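Wording for a paid obituary, and who gets listed as survivors

Family Notices and Genealogy Board > Writing and Placing Notices

askender_fs
Posted April 15, 2018

My aunt Flora Skinner died last week and I have been given the job of writing the notice. The funeral home sent me a form to fill in and the form is fine for dates, but it has one line for "survived by" and I could fill a page.

The problem is this. She was married twice. The first marriage ended in divorce a long time ago and there were two sons from it. The second husband died before her. He had a daughter, Anjana Majumder, who lived with them from grade school on and was never legally adopted. One of the sons wants her listed separately as a stepdaughter. The other doesn't care. Anjana hasn't asked for anything, but my aunt called her "my daughter" to everybody.

Second question. The Rodrigues paper charges by the line after the first 20 lines. I have a draft that is well over that. What do people cut first?

mudaliar_m
I'd list all three together as her children and leave it there. "She is survived by her children" and then the names, oldest to youngest. You don't owe the paper an explanation of who was born to whom. My mother's notice was done that way and there were no complaints.

On length, cut the clubs. Everyone puts in every club.

pencilbox
Disagree with the above, at least partly. I do family research and notices are one of the main things I work from. When steps and halves get folded in with everybody else it causes real trouble later. I spent most of a winter chasing a birth record for a man who turned out to have been a stepson. "Stepdaughter" isn't an insult. It is a plain fact, and the people reading this in fifty years won't know the family.

mudaliar_m
The people reading it in fifty years aren't the ones who have to sit in the front row at the service.

pencilbox
Fair, but a notice does two jobs. You can do both. "Her sons, X and Y, and her daughter of the heart, Anjana." I have seen that many times.

LDemchenko
I took notices over the phone for a weekly paper for years, so a few things from that side of the desk.

Most papers don't have a rule about this. They print what the funeral home or family sends. The person who signs for the notice is the one who decides, so find out who that is before you argue about wording. If the son who wants "stepdaughter" is the one paying, you may need to talk to him before you send anything.

I would not use "daughter of the heart" unless that was a phrase your aunt used. Some families love it and some people feel singled out by it. Ask Anjana. It is one phone call.

For length, these can usually go without being missed:

Spouses' names in parentheses after every child and grandchild.
The hospital or facility name.
Names of pets, unless she would have come back to haunt you.
The full list of nieces and nephews. "Many nieces and nephews" is enough.
Job titles. Name the employer and the years.

Keep the maiden name, the parents' names, the town she was born in, and the service details. Put the service details in their own paragraph so people can find them. 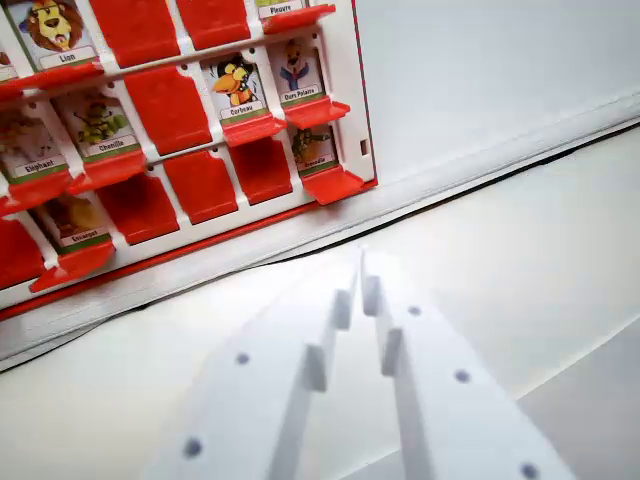
Also check the deadline. Where I worked it was 4 in the afternoon for the next issue, and we had families call at five past in tears. If the service is soon, send a short notice now with the time and place and run the full one later. Papers will often do that at a lower rate if you ask for it when you place the first one.

askender_fs
Thank you, that is useful. I'm the niece, so I'm on the list you just told me to cut. That's fine with me.

The older son is signing. I will call him tonight. I didn't know about the short notice first. The service isn't until June because of the ground and because the younger son is overseas, so maybe the short one should only say she died and that a service will follow?

LDemchenko
Yes. "A memorial service will be held in June" and nothing more until you have the day and the church confirmed. Don't print a time you might have to change. Corrections cost the same as a new notice at some papers.

gounder_a
Has anyone brought up the online notice? The funeral home will probably put one on its own website at no charge and there is normally no line limit. We used Gokbridge for my father and they put up everything I sent, with the grandchildren and the spouses and the whole army history. The paper got the short version with a line at the end saying the full obituary was on their site. The paper notice was 170 words.

mudaliar_m
Second this. The only people who read the paper version are the ones who would have heard anyway.

pencilbox
And I'll disagree again. Websites go away. When Zekach was bought out all of their old notices came down and as far as I know they never went back up. The newspaper is on film at the library. If you have to choose, put the names in the paper and the stories online.

gounder_a
I didn't say skip the paper. I said the long one can go online. Print a copy and give it to the local historical society if you are worried about it.

pencilbox
That I agree with. Put her full name and both dates on the copy, too. A lot of what gets donated is a clipping with nothing written on it.

askender_fs
Update after the phone calls. I talked to Anjana first, as Liudmyla said. She said she would like to be with the boys in the list but it wasn't worth a fight. Then I called the older son and told him that, and he was quiet for a bit and then said to put "children." He had thought she would want it kept separate out of respect for her own mother. So nobody was really against it.

We are adding her mother's name in the online version. It will read "Anjana, daughter also of the late" and then the name. Does that sound all right?

LDemchenko
It reads a little stiff but it's clear. I'd leave it.

pencilbox
It's perfect from my side. I would have been very glad to find that line.

joanie_t
Reading this because I have the same thing coming up with my stepfather. What about the first husband? Is he left out?

LDemchenko
Usually, if it was a divorce. If he is living and on good terms, some families put "the father of her sons" near the end. Ask the sons. If he has died, he doesn't belong under "preceded in death by" unless the family wants it.

askender_fs
We left him out. The sons both said so. The draft came down to 3 lines over, and I took out the bowling league and the name of the rehab place. The funeral home person, a Mr. Jornetti, said he would send me the proof in the morning. If anyone has a list of what to check on a proof I'd be glad of it.

mudaliar_m
Spelling of every name, read out loud by someone who didn't type it. Then the dates. Then the phone number, if there is one. Call the number.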